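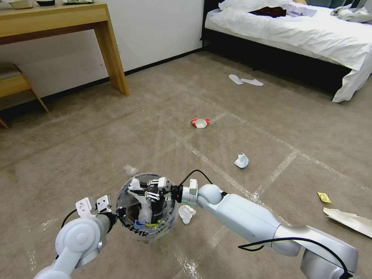 Fig. 1. Bedroom cleanup: right gripper at the rim of the bin, paper and wrappers on the carpet.

Week 9 - Learning from demonstrations, continued

I love this result! The Parniston group trained one policy on 350 demonstrations, then on 1,000, and the larger set helped most with thin, crumpled things. Grasping a slipper is easy by comparison. Look at how the two arms share the work, and read the February handout before lab.

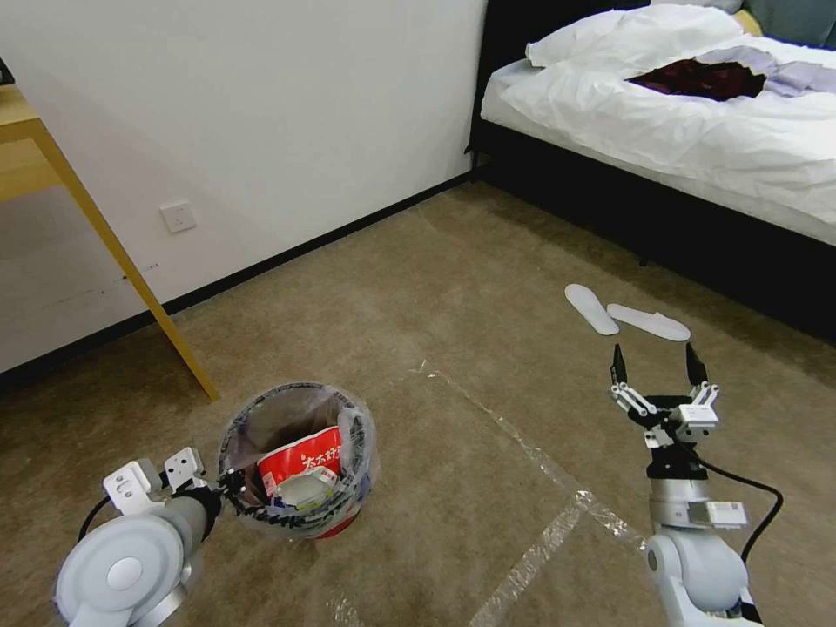 Citlali Mendoza asked whether the gain comes from more demonstrations or just more rooms - a great question, and the paper doesn't separate the two.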